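Sampling talk – notes, Wustville, 20 min slot

Slide 1. Hi, thanks, who I am. Run the Trultitier podcast, we cover small-label remix stuff. Play 6 seconds of the Tsikata edit BEFORE saying anything. Let it stop dead.

Slide 2. Ask room – how many samples was that? Take guesses. Answer is 51. Wait for the groan. Don't explain yet.

Slide 3. Where they come from. Mostly old library records, some radio jingles, one choir. Walterow (the label) put out 169 of these library LPs and hardly anyone bought them. Cheap for years. Not now.

Slide 4. Clearing samples. Slow down here, last time I rushed and lost people. Two rights – the recording and the song. Different owners, usualy. You need a yes from both. Say it twice.

Then paperwork. Stems often don't get sent till something's signed. Read before you sign, esp. the bit about how long it lasts.

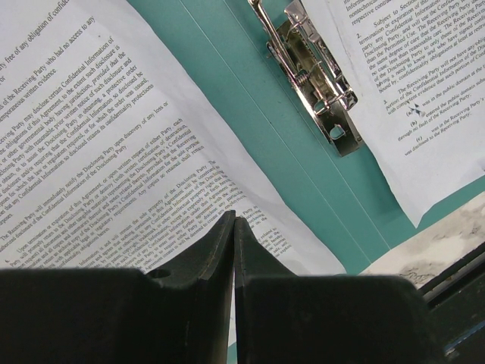

Confidentiality agreement, teal ring binder.

Slide 6. Money. Flat fee vs a share. Flat is nicer if the track does nothing, share hurts if it takes off. My first one: 1163 streams, whole first year. Pause for laugh. Had given away half the publishing for that!

Slide 7. Play clip B – same track with every uncleared bit pulled out. Sounds thin, drums and a hum. Then clip C, replayed parts. Ask which they like better. Room always splits, let them argue a minute, no more.

Slide 8. Replaying – you still need the song side. People forget this. A cover of a riff is still the riff.

Skip 9 if past 3:40. It's the pitch shifting one, fun but long.

Slide 10. What I'd do now – log every sample the day you use it. Title, label, timestamp, where you got teh record. Spreadsheet is fine. Ask early, ask small labels first.

Questions. If someone asks about fair use, say I'm not a lawyer and point at the handout. End on the full Tsikata edit, volume UP, check the cable first.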